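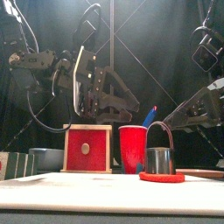 Week 4 notes: The arms came to packing. Then what?

Hi everyone. These go with Saturday's session, and they're a cleaned-up version of what I said out loud, so forgive the rambling. If you missed class, read these first and then do the Rarnbridge reading. The slides on their own won't make much sense.

Quick recap from last week

We talked about the difference between a job and a task. A job is what goes on your badge. A task is what your hands are doing at 10:15 in the morning. Automation almost always shows up at the task level, and then the job gets rearranged around whatever is left. Keep that in your head for all of this, please, because half of the short papers I got back mixed the two up!

The Rey case

Rey is a mail-order business that sends out craft and gift sets: small household things, little containers, stuff to draw with. The shapes are all over the place, and that matters. If you ship the same carton all day, you automated it a long time ago. If one order has a box with a knob on the front and the next has a pail with a thin handle sticking up, you've got a much harder problem, and that's why hand packing lasted so long there.

When I worked with them, a good day on the floor was 2,000 sets. Two-arm stations from Flarkeck came in one September, and the software that tells them which set is next is called Trondero. (You'll hear people on the floor say "Trondero's down" when they mean anything at all is wrong. I once heard it about the coffee machine.)

What the arms took over

Mostly the picking up and putting in place. Think about a marker standing in a cup. You pull it out without thinking. A two-fingered gripper has to come in at a decent angle, close on the marker and leave the cup standing, and there may be something small tucked in right beside it. Pail handles were a pain for months. Anything soft or braided was a pain for longer.

What the people ended up doing

This is the part I care about, so slow down here. Monique Vasseur had been a packer for years when the stations came in, and she became what Rey calls a cell lead. I sat with her for a few shifts and wrote down what she did. My list, in no special order:

- laying out new sets so the arms could be shown how to handle them
- freeing stuck items
- wiping down tables and checking gripper fingers for wear
- deciding whether a slightly crooked set was good enough to ship
- explaining to the office why the count was low
- listening (she could tell from the sound that a grip was going to slip)

Only two of those were in her written job description. The listening one wasn't in anybody's. When we come back to tacit knowledge in week 6, I'm going to bring this up again, so put a star next to it.

Her take on the change was mixed. Her wrists felt better. She also missed talking. On the old line there were people on both sides of you all day, and at a station you're mostly by yourself with a screen. She told me, "I used to know everybody's kids' names."

The numbers, such as they are

Best day after the change: 2,490 sets. Stops needing a person in the first full week: 770. That second number never made it into the company newsletter, and I think it's the more interesting one. Every one of those stops was a bit of work that somebody did, and under the old pay plan it earned no credit, since pay was tied to sets packed. There were 56 people on the floor at the time and the pay plan took longer to fix than the grippers did.

Please don't write in your paper that output went up 490 because of the robots. I'm comparing a good day with a best day, and the product mix had changed too.

Things to chew on before next time

Who should get paid for a stop, and how would you even log it?
If Monique's ear is worth something, how would you train the next person?
Pick a job you've had. Break one hour of it into tasks and mark the ones you'd happily hand over. Then mark the ones you'd fight for.

Bring that last one on paper. We'll swap in pairs, and I'll do mine too (dishwasher, two summers).

Reading: the Rarnbridge packet, first two sections. Skip the appendix unless you like wage tables.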